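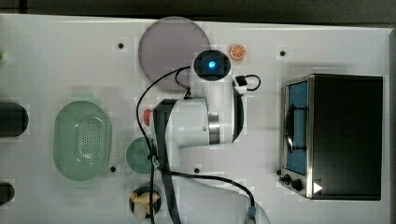
Reinholz Housewares to Acquire Tableware Maker Balell

July 10, 2026 — Reinholz, a maker of kitchen and dining goods, announced today that it has signed an agreement to acquire Balell, a privately held producer of everyday tableware. Terms of the transaction were not disclosed. The purchase is expected to close before the end of the year, subject to customary conditions.

Balell sells plates, bowls and serving pieces through 32 independent retailers and its own online store. It will continue to operate under its current name and from its current offices. All 40 employees will be offered positions with the combined company on their existing terms.

"Balell has built a loyal following with plain, well-made pieces that people use every day," said Kacper Kozłowski, chief executive of Reinholz. "We intend to keep the range as customers know it and to bring it to stores that have been asking for it." 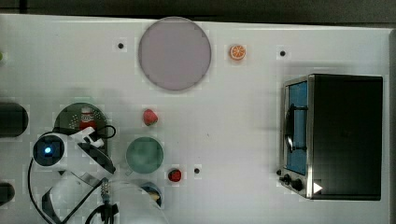
Volume 11, No. 8

Under the agreement, Balell will move its warehousing to the Reinholz distribution center in Nomance, where work on additional storage space was completed in June. Orders placed before the move will be filled from the present location. Retailers will receive written notice of any change to delivery schedules or account contacts.

Bláthnaid Buckley, founder of Balell, will remain with the business as head of design and will report to Mr. Kozłowski.

"Our retailers have wanted shorter lead times for years, and we could not offer them on our own," Ms. Buckley said. "The design team stays together, and so does the color range."

The Skurnier line of bakeware, which Reinholz introduced last year, is not affected by the transaction — its pricing, packaging and warranty terms remain unchanged.

Retail partners with questions about open orders should contact their current sales representative. Media inquiries may be directed to the Reinholz communications office.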